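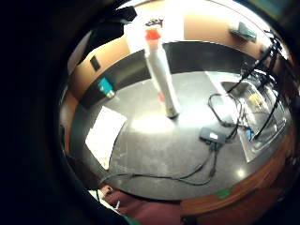
Sunday, late. Handheld gripper, capped tube task, Kundton bench. Got us up to 2,054 demos, hooray! I kept the tube upright near the middle for most of these, so tomorrow I want starts nearer the edges (and a few lying down). Glare off the tabletop is still annoying. Ajith, can you run the Fletwood split before adding mine? Two takes binned, my thumb slipped.

Filed under: bench notes, demos

Comments

Ajith Kurup: Will do. Keep the cables in please, Oltow has them too.

Bae: 3,195 by Friday?? Brave!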